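Murkix handling project: April progress report on equipment and spending

Hi Violeta, this is the April update. It's mostly about money and what to buy next, because that's where the decisions are piling up, but I've put the work first so you can see what the money is doing.
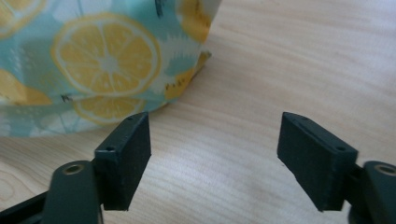 Where we are

The hand-held grippers are in daily use now, and I'm happy with them! We went with hand-held tools for the first stage so we could practice on everyday items and find out which finger shape we want before paying for an arm, and I'd make the same choice again. Soft fabric things have been the big lesson this month. Pouches and bags like the one with the lemon slices look easy, and then the cloth folds where you least expect it and you end up pinching a corner (or nothing at all, if you come in too high).

We've logged 691 pickups so far across the whole item list. I had hoped to be further along, but we lost a good chunk of the month to a bad roll of filament and to me rewriting the log sheet twice. The second version is much better, I promise. It has a column for which pair of fingers was on the tool, and I really wish I'd thought of that in February.

Fingers and wear parts

The budget you approved had one line for "gripper parts" and I'm going to ask to split it. The pads wear and the rest mostly doesn't, so lumping them together makes the spending look jumpy from month to month. I'd like a small monthly line for pads and a separate one for everything else.

We've gone through 24 pads since the start. Most of those were retired on purpose when we changed the shape, so please don't read it as a breakage number. Going forward I expect to use far fewer, and I've planned on three pairs a month with a little cushion. I'd still like to keep a printed set on the shelf at all times — waiting overnight for a print while everybody stands around is an expensive way to save on plastic.

The arm

This is the big one. As you know, we have quotes from Soston and Vanis, and I've spent more time with both of them than with my own family lately.

Soston is the cheaper arm to buy. Their mounting plate doesn't fit our gripper, though, so we'd need an adapter, and they want to sell us a service plan that starts on the day of delivery whether or not the thing is bolted down yet. Once I added the adapter and the plan, the gap between the two quotes got pretty small.

Vanis costs more up front, but the plate fits and training is in the price. Lead time is longer. Their sales desk told me 39 working days from order, and I'd budget for slippage on top of that. I asked for it in writing and I'm still waiting, so treat it as a spoken number for now.

My leaning is Vanis. I'd like one more conversation with Soston about moving the start of that service plan, and if they'll budge I'll redo the comparison and send it over. I don't want to order from either one until we've finished the fabric items, in case those push us toward a different reach or a bigger opening on the gripper.

The table and the room

I left furniture out of the original budget completely, which was a mistake on my part. The wooden tabletop is fine for hand-held work and I have no complaints about it. It is not what I'd want to bolt an arm to. Benítez came by to measure for a steel-framed bench and their quote should reach us before the next report. They also pointed out that the outlet is on the wrong wall for where I want the bench, so there will be an electrician's bill too. I've put in a placeholder for both and marked it clearly as a guess in the spreadsheet.

Light is the other thing. One side of the table can get a lot brighter than the other, and I'd like to buy a couple of plain diffused lamps so that conditions stay closer from one session to the next. It's a small purchase and I can cover it from what's left in supplies, as long as you're okay with me moving it.

Spending so far

We're under budget overall, but only because the arm hasn't been ordered. Supplies are slightly over (the filament again, and I'm still arguing with the seller about a refund). Staff time is on plan. Travel is untouched and I don't see us using it before summer, so if you need to find money for the bench, I'd look there first.

What I need from you

A yes or no on splitting the parts line, and a yes or no on the lamps. Those two can be an email.

The arm and the bench need a proper call, I think, and I'd like them decided together so we don't end up with a lovely arm sitting in its crate with nothing to stand on. Mornings before 10 are best for me. I'll send the updated comparison sheet ahead of time, with the Benítez quote in it if it has arrived by then.

Coming up in the next stretch: finishing the fabric items, one more round on pad thickness, and a first draft of the floor layout for the bench.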